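Robot laundry hands pull a crowd at Trurham open day

8th December

Trurham - Queue out the door by mid-morning. The automation workshop on Penner Road opened up to the public for the first time since September and 400 people came through, a lot of them with kids, a few with dogs (dogs had to wait outside).

Main draw was the cloth handling bench. Sounds dull. Wasn't. The team has been working on getting robot arms to pick up and fold ordinary clothes and fabric, the sort of thing a commercial laundry or an op shop sorting room goes through by the truckload, and visitors could stand behind the line and watch.

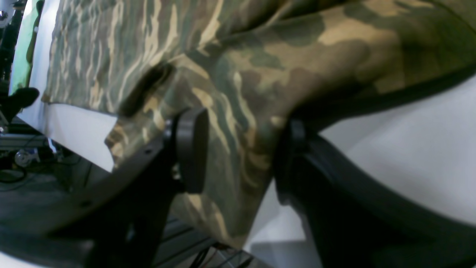

Wulan Sutanto, who runs the bench, said cloth was still one of the hardest things you could hand a robot. "A box stays a box. You pick up a shirt and it's a different shape every time, and then it changes again while you're holding it." Heavier stuff is a bit kinder than thin stuff, she said, but patterned material can be a pain for the cameras. Harder to tell a fold from the print.

Sessions ran 18 minutes each with a short break to reset. Some kids stayed for three in a row. One boy wanted to know if it could do fitted sheets. Short answer from Sutanto - no. Longer answer - not yet, and she can't do them either.

Vivek Upadhyay was on the microphone for most of the morning and had nearly lost his voice by lunch. He told the crowd the team had logged 138 practice runs in the week before the open day and that plenty of them went badly. Dropped corners, two layers grabbed instead of one, that kind of thing. He got a decent laugh for saying his own wardrobe looked like the reject pile.

Not everyone was sold. Aliki Sotiropoulos has worked in hotel linen in Zustelau for years and came over on the early bus to have a look. "It's clever, I'll give them that. It's slow but. I'd have the trolley done and be on my break." She did want to know what it would cost and wether it could be used for the heavy lifting end of the job, which is what wrecks peoples shoulders. Upadhyay took her number.

Councillor Tsutomu Honda dropped in for the welcome and kept it short. He said the town had put money into the building and it was good to see the doors open and the lights on.

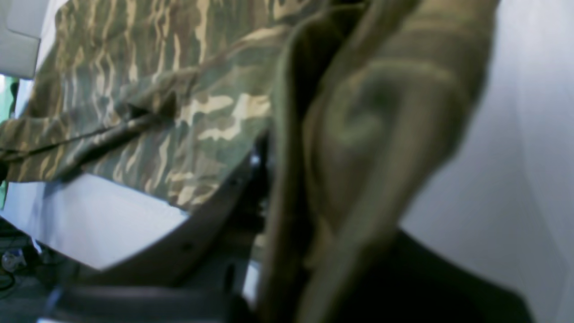

Camouflage fabric on the go at the cloth handling bench, Trurham open day.

Upstairs there were talks, a soldering table for over-tens and a sausage sizzle that ran out of onions. The training program run with Sarkar College had a stall too, and coordinator Si-woo Nam said 53 people put their names down for the short courses, well up on what she'd hoped for. No experience needed, just closed shoes. Evening classes likely, dates still to be sorted.

Parking was a mess along Penner Road and the workshop has said sorry to neighbours. Next time the oval will be opened for cars.

Another open day is planned for after the school holidays. Entry free again, gold coin for the sausages. Groups should ring ahead, the cloth bench area is small and fills up quick.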